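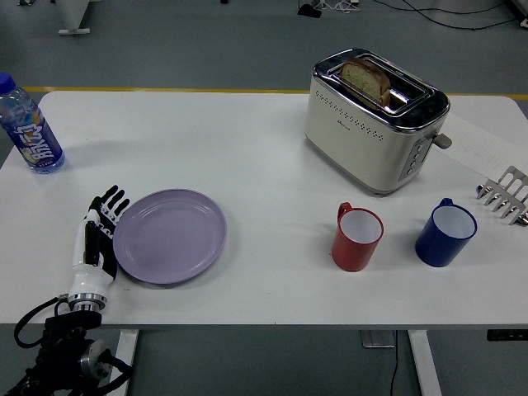
Zundutlow sync, March -- notes by Ieuan Kemeys

Started 10 min late, Dudás people still on the other call.

**Breakfast task**

- Retrained the policy on the 2,000 demos from Sturnthorpe. Head camera only, no wrist view. Plate reach is much smoother, less hunting at the rim.
- Toast pull still bad. Fingers close early when the slice leans in the slot. Same failure with both checkpoints.
- Ieuan thinks the chrome top on the toaster throws off the depth. Plullow side not convinced -- they say its the action chunk length. Agreed to test one at a time, chunk length first.
- Mugs: red fine, navy one gets missed if the handle points to the back. Need more handle angles in the data.

**Method section**

- Ablation table has 2 rows missing. Don't quote the plate result till they are in.
- Reviewer wanted a baseline without the language prompt. Running overnight.
- "Success" needs one definition thruout. Went with plate lifted and held for 2 seconds.

**Actions**

- Ieuan: chunk length sweep, then depth masking
- Sturnthorpe: new mug demos, handles mixed
- Plullow: send eval script (the fixed one)

AOB: wrist cable slack -- check before next session. Closed 4:40.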